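4/2/24, newsroom tools bench

Continuing the live-page work for the politics and business desks. Goal this week is to find out why corrections to a live story reach the article page but not the summary box on the front page. Eusebio Llorente saw it during the budget vote: article had the right vote count, front page kept the wrong one until the editor republished by hand.

## Setup

- Staging copy of the Wandside site, front page template unchanged
- Kerell feed reader, same settings as production
- Archive of 83 live updates from the August transit strike, replayed at normal speed
- Cache lifetime on the summary box: 40 seconds
- Two editor accounts, one with publish rights and one without

The strike archive is a decent test set. It has plain updates, corrections, two retractions, and a headline that was rewritten several times in one afternoon. Timestamps are in local time with no offset, so I converted them before loading. Original file is untouched in the shared folder.

## Run 1

Replayed the full archive with no changes. Article page matched the archive at the end. Summary box was wrong in 7 places. All 7 were corrections. No new updates were lost.

First guess was the cache. Turned it off and replayed the same set. Same 7 wrong. Cache is not the cause, though it adds delay and makes the problem harder to see by eye.

## Run 2

Logged every message between Kerell and the front page builder. A correction goes out with the ID of the original update and a new revision number. The article page sorts on revision. The summary builder sorts on first-published time and drops anything with an ID it has already used. So a correction gets treated as a duplicate and thrown out. The hand republish works by issuing a fresh ID.

That also explains a complaint from the business desk in the Grosance layoffs story, where the job total was fixed in the article within minutes and the old total stayed in the box overnight. I had filed that as an editor error. Reopened.

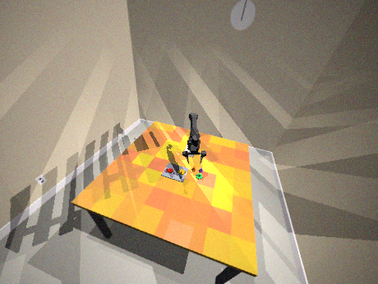
## Run 3

Patched the builder to compare ID plus revision. Replayed the archive:

1. Plain updates: all present, order correct.
2. Corrections: all 7 now show the corrected text.
3. Headline rewrites: last version shown, earlier ones gone.
4. Retractions: NOT fixed. Both retracted items are still in the box.

Retractions carry no body text, only an ID and a status flag. The builder reads an empty body as a failed fetch and keeps the last good copy. That rule was put in on purpose after the Nasrallah hearing page went blank in the middle of the day, and I don't want to remove it outright. Check the status flag first, then apply the empty-body rule. Small change, but it touches the fetch code, so it needs its own review.

## Notes on wording

Desk style says a correction must be marked at the foot of the article. There is no rule for the summary box. With the patch in, the text changes silently. Eusebio's view is that a short "Updated" label with the time is enough for vote counts and dollar amounts. The business editor wants the label on every change, including typos. Left as a setting, default on. They can settle it between them.

The label pushes the third line of the box off the screen on narrow phones. Reduced the padding and it fits, except when the headline runs past two lines.

## Open

- [ ] Status flag check for retractions
- [ ] Rerun the archive with both editor accounts publishing at once
- [ ] Ask Kerell support whether revision numbers can ever reset. Docs don't say.
- [ ] Email digest uses its own copy of the old sort code. Check it for the same fault.
- [ ] Grosance ticket: attach the Run 2 log and reassign to me

Patch is on the staging branch only. Do not merge before the retraction fix is in. Until then, editors should keep republishing by hand after any correction to a number or a name.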